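Visit to the Tronness spinning mill, August
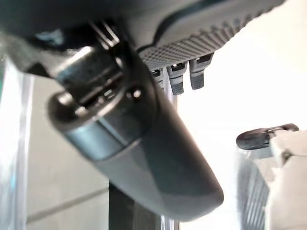

Finger and joint, close up. The collar and the small screw head are to the left.

The mill at Tronness spins and dyes wool for hand knitting and crochet. It opens its doors to guild members once a year, and our group had places on the morning tour, which starts at half past nine and lasts until lunch. Ghassan Masri, who runs the spinning floor, took us round. Corina Nägeli from the dye house joined for the second half. What follows is written up from my notes, mainly for members who asked about twist and about the new crochet yarn.

Fleece store and scouring

Fleece arrives already sorted by the farms but is graded again on site. The mill takes two main types: a medium crossbred for the Marti range, and a finer, shorter fleece for Iren. Marti is the aran most of us know from the winter blankets. Each bale has a card with farm, clip and grade, and the card stays with the lot until it is spun.

Scouring is done in four bowls with a mild detergent. Masri said they leave slightly more grease in the Marti wool than in the Iren, which explains the smell some members have remarked on when blocking. The washed wool is dried on a slow belt and rested overnight before carding. If it goes to the card too dry it picks up static and the web breaks.

Carding and spinning

The card is an old woollen set, re-clothed two years ago. It was running during our visit and conversation was not possible beside it, so the explanation was given in the corridor. Marti is woollen spun, from carded slubbing. Iren is combed and worsted spun, and the combing is done by another firm.

The part most relevant to crochet came next. Nearly all hand-knitting yarn is spun Z and plied S. A right-handed knitter throwing the yarn tends to leave that ply alone or tighten it a little. A right-handed crocheter wrapping yarn over the hook tends to open it. That is the usual cause of splitting, and it gets worse with loosely plied yarn and with a pointed hook. Left-handed crocheters generally have the opposite experience.

The mill's answer is Cakach, a three-ply spun S and plied Z. It is made from the Iren fibre at a double knitting weight, with more ply twist than the knitting version. We were given a few metres each to try on a 4 mm hook. My observations:

Double crochet: clean, no splitting, slightly firmer fabric than I expected.

Treble: good definition, and the post of the stitch stays round.

Front post stitches: very good. This is where the extra twist pays off.

Knitted on needles: the strand untwists as you go. Masri does not recommend it and neither do I.

The cost of the higher twist is drape. I would use Cakach for bags, cushions, amigurumi and textured panels, and stay with Iren for shawls.

Spinning is on ring frames for both types. A full bobbin is changed by hand. The frame stops itself if an end breaks, and the operator pieces it and restarts. I asked about knots. The mill allows a maximum of 2 per 100 g ball and joins with a splicer wherever the fibre permits. Anything worse is sold as seconds in the shop.

Dye house

Dyeing is done in the hank, in vats taking 30 kg each. Corina Nägeli explained the shade system. There are 47 shades across the three yarns, but not every shade is made in every yarn, and the same shade number on Marti and Iren will not match exactly. The bases take dye differently. She showed us the number six blue on both, side by side under the daylight lamp, and the difference was plain. Under the shop lights they looked identical.

Her advice on dye lots was the usual one, with an addition. If you must mix lots in a blanket, change lots at a colour boundary. In a single-colour piece, alternate balls every two rows for at least the depth of one ball. In rounds, alternate every round and carry the spare yarn up the back — carrying it inside the stitch shows on a pale shade.

The reds are rinsed twice as long as the rest. She still suggests a cold wash with a little vinegar before combining a deep red with cream. I have done this and it made no difference either way, but my sample was one cushion.

Balling and shop

Hanks are wound to balls, banded and packed in tens. The band now gives twist direction in small letters under the fibre content, which will help anyone ordering by post. Cakach goes out in batches of 3000 balls, and the first batch was nearly sold when we visited, so expect gaps in the shade range until the next one.

The shop is small and takes cards. Seconds are in the baskets by the door and were priced by weight. Check them for knots before paying, because they are not exchanged. I bought enough Cakach in grey for one bag and four balls of Iren.

Practical notes

Parking is at the rear, by the weighbridge. The spinning floor is loud and ear plugs are handed out at the door. Floors are uneven between the scouring room and the card, and there is one flight of stairs to the dye house with no lift. Tea was provided. Wear something that does not attract fibre — my black cardigan needed an hour with a lint brush.

Swatches of all three yarns, worked by me on 4 mm and 5 mm hooks, will be on the table at the next guild meeting. Please return them to the folder after handling.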